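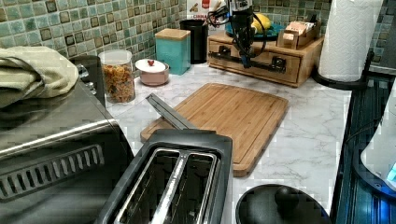

Countertop drawer organizer

12/17/23
By the Zolness Household Encyclopedia desk

A countertop drawer organizer is a small box with one or more drawers that stands on a kitchen counter and holds the little things a kitchen collects: tea, clips, measuring spoons, packets of yeast. It is one of the most useful pieces of kitchen furniture ever made at this size! Bamboo is a favorite material, light in color, hard-wearing and easy to wipe down, and it looks wonderful against colored tile.

Design

Most organizers have 2 or 3 drawers, each with its own pull. Black handles are a common choice on pale bamboo. The flat top works as a shelf, and this is where the type really shines, as it can carry a fruit bowl or an open tea box with the packets standing upright, all within easy reach of the kettle. A typical model is 12 inches deep, which leaves plenty of working room in front on a standard counter (21 inches is the usual minimum for comfort in the Cleslow guides).

Drawer construction
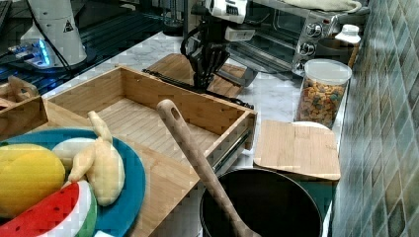

Simple drawers run wood on wood. Better ones ride on metal slides fixed to the outer side walls, and the difference in feel is a delight: a full drawer glides out with one finger. The bottom may be a solid panel or a row of slats. Slatted bottoms let crumbs fall through and air move around the contents, though very small items need a liner. Thick side walls add weight but keep the corners square for years.

Use and care

Drawers that lift out completely are the easiest to clean. Wipe bamboo with a damp cloth, dry it right away and rub in a little food-safe oil every March or so. Never soak it.

Related types

The Heffernan box is a lidded form without drawers. The Pedotura stack, popular in narrow kitchens, sets single drawers one on top of another.

See also: Bread box; Cutting board; Tea box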